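Tampo de treino Metevness para células com braço robótico

Ref. 3791 · Kit com tampo, fixação e cartão de referência · Expedição a partir do armazém de Zostau

Vendo este tampo há uns bons anos e continuo a gostar dele pela mesma razão: é uma peça simples que obriga as pessoas a trabalhar com regras. Quem chega a uma célula robótica pela primeira vez quer logo ver o braço a mexer (eu também queria!), e o tampo serve para isso, mas com um método por trás que depois fica para a vida toda.

O kit foi pensado para laboratórios de ensino, oficinas de integração e equipas que precisam de um exercício repetível antes de passarem às peças a sério. Aparafusa-se à mesa perfurada, espalham-se os blocos, marca-se a referência e começa-se. Não precisa de software especial nem de um controlador em particular.

O que vem na caixa

Tampo de madeira clara, com furação para parafusos
Conjunto de blocos coloridos em formas variadas (cubo, cilindros, prismas, estrelas, coração)
Parafusos pretos de fixação
Cartão com marcador de referência a preto e branco
Caderno de boas práticas em português, 84 páginas

A mesa perfurada, o braço e a ferramenta vendem-se à parte. Se já têm mesa, mandem-me o passo da furação antes de encomendar, que eu confirmo se bate certo. É uma mensagem de dois minutos e poupa uma devolução.

As regras que eu sigo (e que peço aos clientes que sigam)

O caderno explica tudo com calma, mas deixo aqui o essencial, porque é o que me perguntam sempre ao telefone.

1. Avaliação de risco antes de ligar seja o que for. Para células industriais, a ISO 10218 é o ponto de partida; se houver pessoas a partilhar o espaço com o braço, leiam também a ISO/TS 15066. O tampo não substitui nada disto, e um exercício com blocos de madeira merece o mesmo papel preenchido que uma linha de produção.

2. Chão marcado. Fita de perigo amarela e preta à volta da zona de trabalho, colada antes do primeiro ensaio. Já vi células lindíssimas sem um metro de fita no chão e fico sempre de pé atrás.

3. Tampo aparafusado, nunca pousado. Um tampo que desliza um milímetro estraga-vos as coordenadas todas, e depois passam a tarde a culpar a calibração.

4. Marcador fora do tampo, preso à mesa, num sítio onde a câmara o apanhe sem ter blocos à frente. Se mudarem o cartão de lugar, repitam a calibração e escrevam-no no registo.

5. Descida com folga. Nos primeiros ensaios, programem a ponta da ferramenta para parar acima da madeira, numa zona sem blocos por baixo. Só depois de validarem essa altura é que se avança para o contacto. Eu gosto de deixar o centro livre e arrumar as formas para os lados, assim há sempre um sítio seguro onde descer.

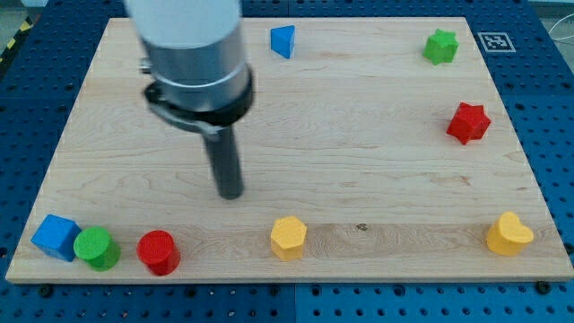
6. Velocidade reduzida em modo manual, com o comando de habilitação na mão de quem está a programar. E uma pessoa só a comandar, por favor!

7. Cabos arrumados e longe do percurso do braço. Vejam o percurso inteiro, com o braço nas posições extremas, e não apenas a posição de repouso.

Manutenção

Pano seco no fim do dia e mais nada. Álcool não, que come a tinta dos blocos. Verifiquem o aperto dos parafusos a cada 80 horas de uso e anotem a data na folha que vem no fim do caderno. Se um bloco ganhar lascas, troquem-no: vendemos formas avulsas, é só indicar a cor.

Compatibilidade

Já montei este tampo em mesas da Hartley e da Jindix sem adaptadores. Noutras mesas costuma ser preciso uma placa intermédia, que também fazemos por medida, com prazo maior em dezembro (é quando toda a gente se lembra de gastar o orçamento, e eu percebo).

Garantia e encomendas

Garantia de 2000 horas de uso para o tampo, desde que montado com os parafusos fornecidos. Os blocos são consumíveis e ficam de fora. Para escolas e centros de formação há preço próprio, basta pedir orçamento com a referência 3791 e dizer quantas células querem equipar.

Página atualizada em 5 de março de 2020.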